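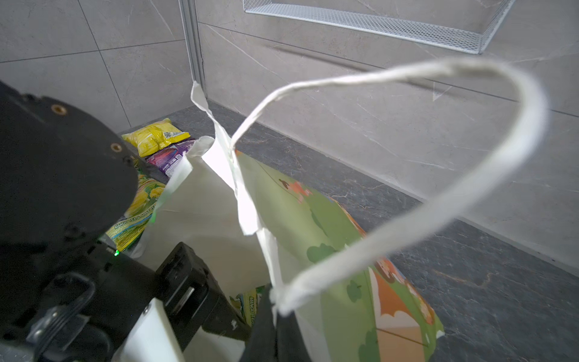
Sixteen of us took the coach out to Steltedthorpe in December to see what Wallin gets up to behind its very plain front door. The invitation promised "the future of packing". It also promised lunch, and I will let you guess which of the two filled the coach.

Emese Jakab, who runs the handling team, met us at reception and handed out visitor badges with the solemnity of a bishop. She then took us straight to the gift bags. Wallin has spent most of the year teaching its arm, known in the building as Brondano, to cope with the sort of shopping people really buy: snack pouches, things in tissue, paper bags with handles that go wherever they like. A box, she told us, is easy. A gift bag has opinions.

I had expected something out of a car factory, all speed and sparks. Brondano moves more like my uncle getting out of a deckchair. Two black fingers edge up to the bottom of a bag, close on the paper, and you find that a room full of grown adults has stopped chewing. The bag on show had cartoon animals on a green front and a great peak of white tissue sticking out of the top, and it was treated with more care than anything I have ever wrapped. Packets of mango tea and apple lay close by on the floor, looking very much like lunch to those of us at the back.

Brondano had 71 goes at picking up a bag during the morning session and managed 38. Emese wrote both figures on the whiteboard in large letters, which I thought sporting. The misses were mostly down to the tissue and the handles, she said, and the software (called Wonier, no one could tell us why) learns from each of them. One of our party asked when it would be able to do Christmas. "Which Christmas?" said Emese.

Lunch was egg sandwiches, carried in by a man called Pete using his hands. The coach left at 2 and was back before dark. Wallin plans another open morning in the spring, and names can be left at the front desk.

Recent items
Car park resurfacing: what we know so far
The quiz night result, corrected
Coach trips: how to book and when to pay
Lost property from the autumn fair
Letters: more on the hedge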